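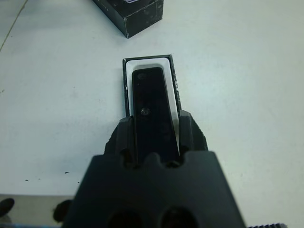 Anel Msimang leads the packing task in the Mimora student project, where 2 arms put a part into its box. "The grip is easy," Msimang said. "Placement is the hard part."

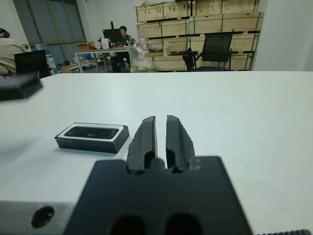 The team works in 4 groups and meets again in March.

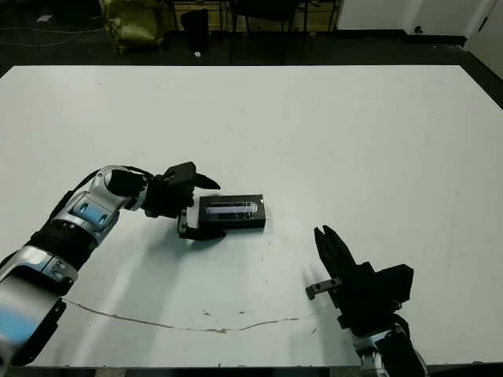 Training runs come first, Msimang said. Each group records 300 before changing any settings. "A glossy black box on a white table gives you edges and reflections together, so we check both."

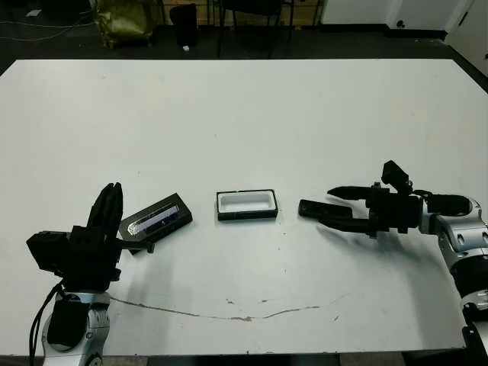

The tray between the two arms.

Scoring allows 3 attempts per run.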